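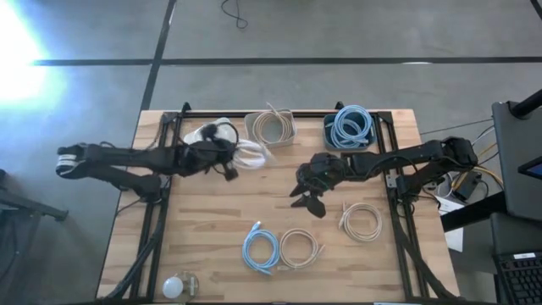 Section 4: Oiling and Caring for Your Kaltex Solid Wood Top

Applies to model 292 tops, all lengths. Revised 30/10/2024. Replaces the care sheet packed with earlier tops.

Read this section through before you open the oil. The top leaves our Trirnville shop sanded but with no finish on it. It can be used for light work as delivered, but bare wood takes up water and stains quickly, and a stain that gets in before the first coat will have to be sanded out.

If you have not yet fixed the top to its base, go back to Section 3. The slotted brackets must be in place before the underside is oiled.

4.1 What you need

Stollavon wood oil, one can (supplied)
Two or three clean cotton cloths with no lint
Fine sandpaper and a sanding block
A soft brush or a vacuum with a brush head
Thin gloves
A metal can with a tight lid, half filled with water, for used cloths
A drop cloth if the floor is one you want to keep clean

Do not use steel wool. Small pieces break off in the grain and leave black marks when they get damp, and the marks cannot be wiped away.

CAUTION: Cloths soaked in oil can heat up and catch fire without a flame. Put each cloth in the water as soon as you finish with it and close the lid. Do not leave cloths in a heap, in a pocket or in a trash bag.

4.2 Before you start

1. Let the top rest in the room where it will be used for two full days. Stand it on spacers so that air reaches both faces. Do not lean it against a heated wall.

2. Check the room. It should be dry and at normal living temperature. In a garage or basement, do not oil on a day when the walls or floor are sweating.

3. Clear the top completely. Tools, clamps and cords can be put back after the last coat has cured. Long cords are easier to handle coiled and tied in two or three places, and a bin keeps them from being dragged over the surface.
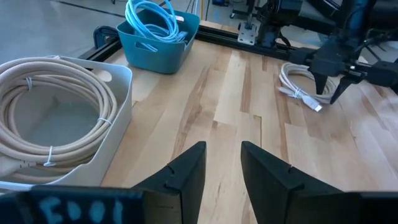 4. Look across the surface with a lamp held low to one side. Scratches and glue spots that do not show from above will show this way. Mark them lightly with chalk.

5. Sand the marked places by hand, always along the boards. Then sand the whole top once, lightly, so that the worked places do not stand out. Break the sharp edge at the front with two or three passes of the block.

6. Brush or vacuum off the dust. Wipe once with a dry cloth. Do not use water at this stage.

Note: The boards in a top are matched for length and thickness but not for color. Pale and dark strips side by side, small tight knots and brown streaks are part of the wood and are not covered by the warranty. The contrast between boards gets stronger under oil and then settles a little over the first months.

Note: If a knot has an open crack wide enough to catch a fingernail, fill it before oiling. Use the wax stick in the hardware bag. Warm the stick in your hand, press it in, and scrape it level with a plastic card.

4.3 First coat

1. Shake the can, open it and stir to the bottom. The heavier part settles in storage.

2. Start with the underside. It does not need to look good, but it must be sealed. A top oiled on one face only will cup. If the top is already on its base, work the oil in from below as far as you can reach and pay attention to the ends.

3. Pour a small pool of oil onto the wood and spread it with a folded cloth. Work along the boards. Keep a wet edge and do not stop halfway down the length.

4. Give the ends extra oil. End grain drinks much more than the face, and you may need to go over it three or four times before it stops turning dull.

5. Wait 10 minutes. If any patch has gone dry in that time, add oil to that patch.

6. Wipe off everything that has not soaked in. Turn the cloth often and change it when it stops picking up oil. The surface should feel almost dry when you are done. Oil left standing turns sticky, and sticky oil has to be taken off with more oil and a scouring pad.

7. Leave the top overnight. Do not set anything on it, including the can.

If the top feels rough in the morning, that is raised grain. Go over it lightly with the finest paper you have, brush off the dust and carry on.

4.4 Second and third coats

1. Repeat steps 3 to 6 of 4.3 for the second coat. Use less oil. The wood will take perhaps half of what it took the first time.

2. Leave overnight again.

3. Apply a third coat to the top face and the ends only. For a bench that will see water, glue or paint, apply a fourth.

4. Let the finish cure for 10 days before heavy use. You may put light, dry things on the top after the second day. Keep rubber feet, plastic mats and wet glasses off it until the full time has passed.

Note: The top may look shiny in some places and flat in others when light falls on it from a window. Check it again from the other side of the room. If the difference stays in the same place from every side, that patch needs more oil. If it moves when you move, it is reflection and nothing needs doing.

4.5 Loading and placing

The top on the standard base is rated for 200 pounds, spread evenly. A vise counts toward the total. Fixed equipment should sit over the legs where possible and should be bolted through, with a washer at least as wide as the one supplied. Wood screws on their own will work loose under side loads.

1. Set the base on a hard, level floor. On concrete, turn the leveling feet until the top does not rock when you press on opposite corners.

2. Mark the position on the floor with tape once you are happy with it. If the bench is moved for cleaning, it can then go back to the same place and the feet will not need to be set again.

3. Keep the bench a hand's width from the wall so that the top can grow and shrink with the seasons. It moves across the boards, not along them.

4. Run power cords behind or under the bench and leave no loops on the floor where you walk.

5. If you bolt a rail or frame to the top, drill the holes slightly oversize and oil the inside of each hole before the bolt goes in. Tighten until snug, then check again after a month.

6. Put felt pads under bins and boxes that will be slid around. Plastic containers do not harm a cured finish, but grit caught under them does.

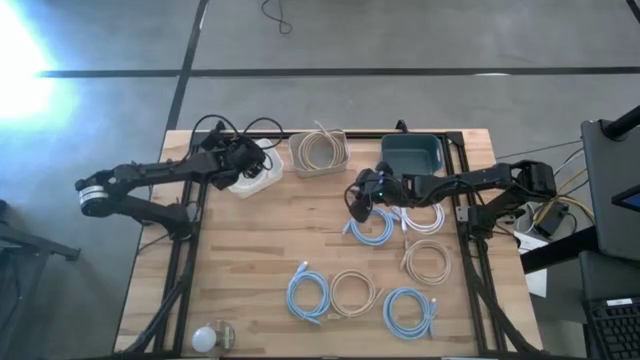

4.6 Daily and weekly care

Sweep or brush the top at the end of the day. For dirt that does not brush off, use a cloth wrung out in warm water with a drop of dish soap, then dry the wood with a second cloth. Do not use bleach, ammonia or window cleaner.

Wipe up spills when they happen. Coffee, tea and red wine will mark an oiled top within the hour. Water left under a metal can will leave a dark ring, which is a reaction between iron and the wood and goes deeper than an ordinary stain.

Once a week, wipe the ends and the front edge as well. Hands rest on the front edge more than anywhere else, and it is usually the first part to go dull.

4.7 When to oil again

Put a few drops of water on the part you use most. If they stand up in beads, the finish is sound. If they spread out and the wood turns dark, oil the top again that week.

One thin coat is enough. Clean the top, let it dry overnight, and follow steps 3 to 7 of 4.3. In a heated workshop, November is a good time for it, before the air gets dry and the ends begin to check.

4.8 Common problems

Sticky surface: Too much oil was left on. Wet a scouring pad with fresh oil, rub the sticky part until it loosens, and wipe hard with a dry cloth. Leave two nights.

White haze: Damp got under the last coat. Leave the top alone in a warm room for several days. If the haze is still there, sand lightly and oil again.

Dark ring: Sand along the boards until the ring is gone, working out into the area around it to avoid a hollow. Oil the place twice.

Gap between two boards: A hairline gap that opens in winter and closes in summer is normal. A gap that stays open all year should be reported.

Top has cupped: Check whether the underside was oiled. If not, loosen the brackets, oil the underside, and wait a few weeks before tightening them again.

Finish will not dry: The room is too cold, or the oil is past its date. The date is stamped on the bottom of the Stollavon can.

Spare brackets, wax sticks and leveling feet can be ordered through Panagiotou, our parts dealer. Have your model number and the length of the top ready. For fitting a vise or a drawer, continue with Section 5.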